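3.2 Sheer Curtains and Daylight in the Apartment Setting
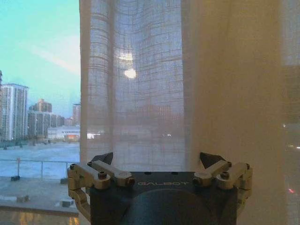

Figure 2. Sheer white curtain at a window facing the city, with part of the window left uncovered at the left.

Why should a household keep a sheer curtain in place during the day? A sheer fabric softens direct light and limits the view into the room from outside, and it still admits enough daylight for ordinary tasks such as reading or folding clothes.

The household survey was carried out in the Mohmand district and covered 428 apartments. Respondents were asked how they arranged their window coverings on a normal weekday, and whether they changed the arrangement between morning and evening. The questions were prepared by Seon-mi Ma and tested in May with 12 households, whose answers are not included in the results.

Most respondents kept the sheer layer partly drawn, as in Figure 2, where the buildings outside remain faintly visible through the weave. The same figure shows how the position of the folds affects tone: the more transparent part of the curtain is a cool, bluish white, and the denser folds at the right are closer to cream. Residents often described this difference as a matter of fabric quality. We treat it as a matter of fullness – that is, the width of cloth gathered over a given length of rail.

Two window treatments were compared in the second stage of the study. The first used a single sheer panel supplied by Kunico; the second added a heavier lining. Households with the lining reported better sleep but opened their curtains later in the morning. Privacy after dark was the most common complaint among those with the single panel, particularly on lower floors. Washing instructions were also a source of confusion, and several households had never taken the panels down. Care and cleaning are discussed in Section 3.3.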